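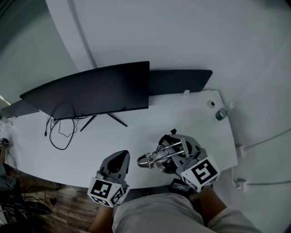
Monitors from behind, cables and all.

December, 4:10 pm

Sourdough starter log, continued from the last page, which has flour glued to it. Sorry to whoever borrows this book next.

Moved the Grondport starter over to wholemeal rye this morning and it has gone absolutely berserk (in a good way!). It was over the rubber band by lunch and smelling of green apples, where last week it was all nail polish remover and I was ready to bin it. The Kinance jar had the same flour, same water, same shelf, and it's just sitting there like wet cement. I gave it a stir and a stern talking-to.

Flour for the test bakes is now the Flernitz stoneground, 2000 g in the big tub, label facing out please. It drinks a lot more water than the old stuff. I mixed the first dough at our usual hydration and could have tiled a bathroom with it, so I worked in another 200 g of water by hand, a splash at a time, and it finally went silky. Next time I'll put the lot in at the start and let it sit before the salt goes anywhere near it.

Shaped 3 loaves. Two are proving in the proper baskets and the last one's in a colander with a tea towel, because I left the other basket at home again. Heaps of rice flour on the towel this time, I've learnt that lesson.

Oven note: the back left corner still runs hot, so turn everything halfway. I forgot on the Tô batch and got one lovely golden side and one the colour of a boot. Crumb was gorgeous though, nice and open, a bit sour at the end, and it made terrific toast with far too much butter.

Still want to try:
- a colder overnight prove, bottom shelf of the fridge
- toasted wattleseed in the Tô dough, maybe a spoonful to begin with
- feeding Kinance twice a day until it cheers up

Rye's nearly out. Lame needs a new blade too, the last one dragged something shocking. Timer's set for the colander loaf and I'm off to scrub the bench.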